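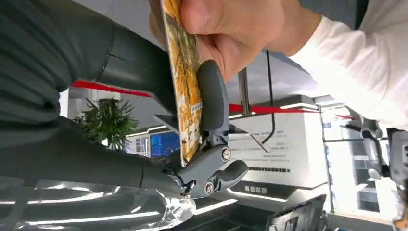 Hendrik Steyn asked whether anything shown at a robot open day could be of use to a person with an ordinary kitchen and a small workbench, and the question deserves a proper reply. Members of the Tindall household advice service attended the Gedetti open day on 25th February with much the same doubt in mind. The following notes set out what was learned, arranged as tips for use at home.

Filed under: Home & Workshop – Handy Hints

Handing things over

Visitors were invited to pass a card to a robot arm and to keep hold of the top until the gripper had closed. The demonstrators asked for one thing above all: do not let go early. The same rule serves well in the kitchen. When passing a knife, a full jug or a hot dish, the giver should hold on until the other person has said 'got it'. Knives are best laid down on the worktop and picked up again by the second person.

Thin and flat items

Cards, sheets of veneer and baking parchment bend when pushed from one side only. They should be held between two flat surfaces, with light and even pressure. At the bench, a piece of scrap card between the jaw of a clamp and a painted surface will prevent most marks. Clamps should be tightened a little at a time – a quarter turn, then a look – and left alone once the work no longer slides.

Fixed places for tools

The Hallitz stand gave a short talk on why a machine works faster when each tool is returned to the same spot. Members tried this at home with 14 kitchen utensils and found the drawer easier to use within three days. The method is simple. Empty the drawer, put back only what was used in the past week, and draw round each item on a sheet of lining paper. Anything without an outline goes in a box elsewhere. If it has not been fetched by the end of February, it may be given away.

Cables

Loose leads are a hazard in a workshop and beside a cooker. Leads should be kept short, tied at both ends and led away from moving parts. A strip of hook-and-loop tape is kinder to the cable than a plastic tie and can be undone when the appliance is moved. Coil long extension leads loosely when storing them, and unwind a reel fully before running a heater from it.

Small screws

A Vuvemo technician recommended checking the screws on any hinged tool at regular times. Scissors, tin openers, folding rules and pan handles all work loose with use. Use a screwdriver that fills the slot, turn until firm and stop there. A drop of food-safe oil is suitable for kitchen hinges; ordinary machine oil should be kept for the workshop.

Further notes

Admission to the open day was free, and the printed guide ran to 79 pages. Members may borrow the Tindall copy for up to 14 days. Requests should be made in writing to the advice desk, with the borrower's name and a return address.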